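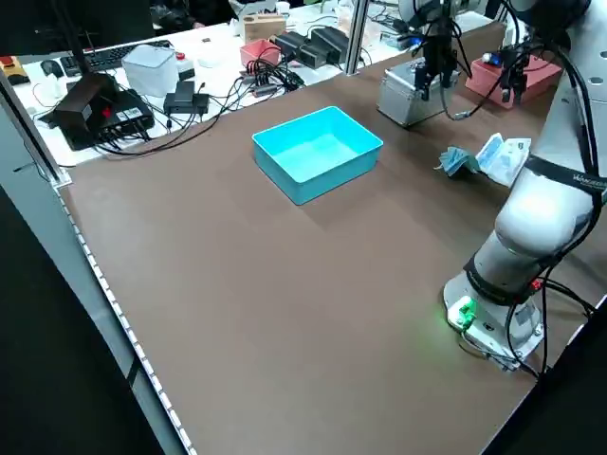
Una caja turquesa vacía sobre el tablero marrón

Imprimir | Enviar por correo

Papeles de campaña: cómo los ordeno yo

En época de elecciones mi buzón se llena de propaganda y yo, que lo guardo todo, acabo con la mesa perdida. En abril junté 60 folletos de candidatos al ayuntamiento de Ridgeway, ¡y eso que solo vivimos 15 portales en la calle!

Primero quito las grapas con un cuchillo sin punta (el sacagrapas rompe el papel satinado). Luego hago un montón por partido y escribo la fecha a lápiz en una esquina – con bolígrafo se traspasa y queda feísimo. Los programas largos los perforo y van a una carpeta de anillas; los repetidos, al reciclaje sin pena.

Para los carteles doblados, plancha tibia y un paño de algodón encima, sin vapor. Las pegatinas salen del cristal con aceite de cocina y media hora de paciencia.

Y la tarjeta censal la meto en una funda de plástico, pegada por dentro de la puerta del armario de las tazas. Ahí la veo cada mañana.

Imprimir | Enviar por correo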